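混合云迁移之后：Plutberg 平台团队谈容量、延迟与账单

把核心系统从自建机房迁到混合云以后，Plutberg 的平台团队又用了 9 个月清理遗留问题。该团队的架构负责人在 Tastthorpe 的办公室接受了采访，应公司要求不具名。

迁移范围包括订单、库存和结算三条链路，共 996 个工作负载。负责人说，最费时间的是依赖关系的梳理。“配置库里的记录和实际调用对不上，有些批处理任务直接写死了数据库地址。我们只能先抓流量，再反推拓扑。”

编排层选用了 Proleo。团队评估时主要看两项：跨区域调度策略能否用声明式配置描述，以及控制面失联后节点能否继续运行。“第二项我们做了断网演练，节点按本地缓存的策略运行，恢复连接后再对账。对账逻辑改过两版，第一版在时钟漂移时会重复提交。”

结算库仍留在本地，由 Tierney 提供托管机柜和专线。负责人解释，结算业务对写延迟敏感，跨区同步复制的尾延迟不符合要求。目前云端只保留异步只读副本，报表查询全部走副本。

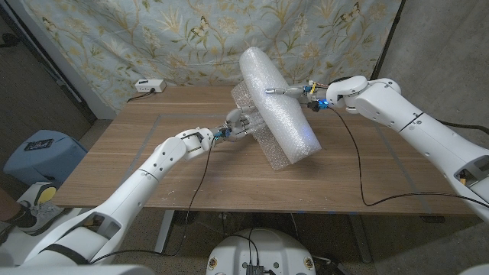 成本与配额

谈到账单，负责人认为按项目打标签的效果有限。“标签靠人填，漏填的部分最后都进了公共账。”现在的做法是在准入环节校验，缺少成本归属字段的资源一律拒绝创建。存量资源分批补录，超过期限仍无人认领的先停机，再回收。

配额方面，各业务线默认预留 20% 的突发余量，超出部分走审批。夜间批处理改用可抢占实例，任务按检查点切分，中断后从最近的检查点重启。“切得太细，写检查点的开销就上去了。粒度由各组自己压测，我们只给上限。”

监控数据的出口流量也做过调整。原先各区域把原始指标全部回传，现在先在区域内聚合，只上报分位数和告警事件，原始数据在本地保留 9 天。

下一步是证书轮换的自动化。目前仍有一部分旧网关不支持热加载，更换证书必须重启，窗口定在凌晨两点。负责人说，这批网关会随下一轮硬件更新退役，在此之前继续由值班人员手动处理。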